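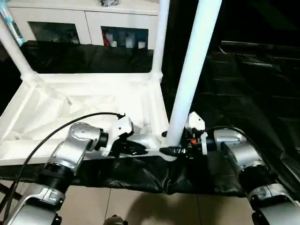 Ticket: Garment rack, base done, uprights won't stay put
Product: Moltgate freestanding rack, white
Opened by: Jummai Akpan
Opened: 2022-09-08
Status: Closed

Jummai Akpan wrote:

Hi there! I bought one of your white racks in the spring (May, I think, I can dig out the receipt if you need it) and it sat in its box until this week, so please don't be too mad at me for asking so late. I'm putting it together on my table with a black cloth thrown over it, partly so I don't scratch anything and partly because white pieces show up so nicely on black. Highly recommend, by the way. I lost a cap on the beige tiles inside of a minute.

The base went together fine. It's the tubes that go up from it that are driving me nuts. One of the back ones went in with a click and stands up straight like a good soldier. The front one on the right goes in maybe half as far and then just leans. I push, it leans. I turn it, it leans a different way. I can hang a shirt on a leaning pole but I don't think that's what you had in mind.

What I've tried so far:
- Swapped the leaning tube for another one. Same thing.
- Turned the tube end for end. Slightly better? Could be wishful thinking.
- Pushed really hard. The whole base slid across the cloth and I nearly lost my coffee.

Is my corner piece bad, or am I?

Graham Greenwood (Moltgate support) wrote:

Hi Jummai, thanks for all the detail, and no, it isn't too late to ask. Could you pull the front tube out again and look down into the socket with a flashlight? There should be a small ridge on the inside wall. The tube has a matching slot at one end only. Also, is the white liner sheet already in the base? If it is, check whether an edge of it has gotten into the corner.

Jummai Akpan wrote:

OK so I looked. The ridge is there, I found it with my finger before I found it with the flashlight. And I did find a slot on one end of the tube, which I had not noticed AT ALL, so that's on me. I lined them up and it went in further than before, hooray, but it still stops short of where the back one sits.

The liner is in, yes. I put it in early because it looked like it belonged there and I wanted to feel like I was getting somewhere. It's pretty creased from being folded in the box and it won't lie flat. I can't tell if it's in the corner or only near it. Should I take it out?

Graham Greenwood wrote:

Please do. It goes in as step 4, after the uprights. You can smooth out the creases with your hands, or leave it under something heavy overnight. Please don't iron it.

Once it's out, set the base on the floor if you have room. Stand over it, line up the slot, and press straight down with a small twist back and forth. Hold the base steady with your other hand so the corner can't tip.

Jummai Akpan wrote:

IT CLICKED. I actually yelled. My neighbor Nnamdi came over to ask if I was all right (I was, I was just happy) and then he stayed and held the base while I did the rest, which went so much faster with 2 of us.

When I pulled the liner out, one corner of it was folded over on itself and had a dent exactly the shape of the socket. So there's your culprit! It's under a stack of cookbooks now.

One suggestion if you're passing these along: the drawing for step 2 shows the tube without the slot. Even a tiny arrow would have saved me an evening.

Graham Greenwood wrote:

Great news, and thank you for the note on the drawing. I've sent it to Chibuzor Bako, who looks after our instruction sheets. I'll close this one now, but just reply here if the liner gives you any trouble and it will open again.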